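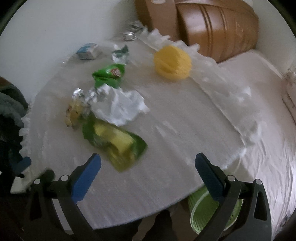 The transit talks between Titum and Jerkavard were held under rules of procedure that both governments had signed before any figure for the pipeline fee was put forward. These rules fill two pages and have drawn little comment. They deal with the order of speakers, the language of the minutes, the number of advisers each side may bring, and the placing of the two delegations and the host. On the last point the rules ask for a table without a head. A round surface, such as the white one in Figure 2, gives no seat a higher standing than any other, and it leaves the chair of the meeting with only the powers written down in the text. Earlier talks between the same two governments had used a long table with the host at one end, and the Jerkavard side had twice complained in writing that the host was treated as a judge. The new rules settled that complaint and moved the question of the chair's authority into Article 6, where it remained in dispute for most of the period studied.

4.1 The chair and the agenda

Article 6 states that the chair "shall propose the agenda and shall amend it at the request of either party." The Titum delegation read this to mean that a request was enough. The Jerkavard delegation held that the chair could refuse a request made after a session had opened. Weleck, as host, supplied the chair throughout and declined to give a general ruling. In practice the chair accepted late requests when they concerned repairs or metering and deferred them when they concerned price. The record gives no reason for the distinction, and we found no instruction from the Weleck government that would explain it.

The effect on the talks can be traced. Of the 14 sessions held under the rules, the early ones dealt almost entirely with technical matters on which the parties were already close. Price was listed on the agenda from the first session onward, always as the final item, and it was carried over each time. Titum officials later described this as delay by design. The minutes suggest a simpler account. Delegations had authority to settle technical points on the spot, while any movement on price had to be referred to the capital. Items that could be closed were closed first, and the time available ran out before the others were reached.

Jardine has argued that the order of items on an agenda matters less than the authority carried into the room. In his study of river treaties, Calum Jardine treats the agenda as a record of what ministers have already allowed their officials to discuss. Our reading of the Titum and Jerkavard minutes supports him in part. It departs from him on the role of the host. Weleck earned a share of the transit fee for the stretch of line that crosses its northern district, and its interest in a settlement was greater than its formal position implied. A chair who takes late requests on metering but holds back those on price is making choices that bear on the outcome, even when each choice can be defended under the rules.

4.2 What counted as a proposal

The second dispute concerned the status of papers passed between the delegations outside the formal sessions. Titum called them working notes and did not regard itself as bound by them. Jerkavard called them proposals and entered them in its own file with a number and a date. When the two sets of papers were compared, the Jerkavard file contained 21 documents that had no match in the official minutes. Most were short. Several gave a fee formula with one or more terms left blank. One, handed over late in January, offered a fixed fee for the first two years in return for a guarantee of minimum volume, and its main terms reappear in the final agreement with small changes of wording.

The point has practical weight. Had the January paper been treated as a formal proposal, Article 9 would have required a written answer before the next session, and a refusal would have been noted in the minutes. As a working note it could be left without an answer, and it was. Titum then raised its own version of the fixed fee two sessions later and was recorded as the author of the idea. Jerkavard officials objected to the wording of the minutes but did not ask for a correction, and the minutes were approved by both sides.

It would be wrong to conclude that the informal papers carried the real business and the sessions were for show. The sessions produced the text on liability for leaks, the inspection schedule, and the clause on currency of payment. None of these is found in the informal papers in any form. The two channels served different purposes, and the officials involved seem to have understood this well. Problems arose when a matter passed from one channel to the other, since the rules did not say how that should be done.

4.3 Sanctions and the question of volume

The talks took place while trade measures against Titum were still in force. The measures did not cover gas in transit, but they covered compressors, valves, and the control equipment needed to raise pressure on the line. Jerkavard had joined the measures under a general obligation to its trading partners and applied them strictly. Its delegation was therefore asking Titum to guarantee a minimum volume while its customs service was holding back equipment that Titum said it needed to deliver that volume.

Both delegations were aware of the problem. The Jerkavard opening statement refers to it in one sentence and describes it as a matter for another ministry. Titum raised it at every session. From the sixth session the Titum delegation tied its offer on volume to the release of equipment, and put the amount it could guarantee without new compressors at 40 percent of the capacity of the line. Jerkavard engineers did not contest the figure. They did contest the claim that the shortage was caused by the measures, and pointed to maintenance that had been postponed before the measures came into force.

The settlement avoided the issue. Under the final text, the guarantee applies in full only when the line is certified as able to carry the stated volume, and certification is left to an inspector named by Weleck. No mention is made of why the line might fail to qualify. This wording allowed Jerkavard to say that the measures had not been discussed, and it allowed Titum to say that it had accepted no penalty for shortages that it blamed on others. It also gave Weleck a further role in the running of the agreement, with powers that are wider than those of the chair under Article 6 and are subject to less review.

4.4 Sources and limits

The account given in this section rests on the official minutes and annexes, which run to 331 pages in the agreed English version, and on the Jerkavard file described above. The minutes are a summary and do not give remarks word for word. They were drafted by the Weleck secretariat and approved at the start of each following session, with the exception of the last set, which was approved by letter on 23rd July. We were not given access to the matching Titum file. Officials in the Titum energy ministry answered written questions on procedure and declined to answer questions on price.

Two further limits should be stated. The seating and speaking rules are known from the signed text, and the minutes do not record whether they were followed at every session. Where we refer to the conduct of the chair, we rely on the order in which items were taken and on the notes of decisions. The reasons for those decisions are our own inference. The fee itself remains confidential, and the comparison of opening and final positions in Section 5 uses the published ranges for neighboring lines of similar length.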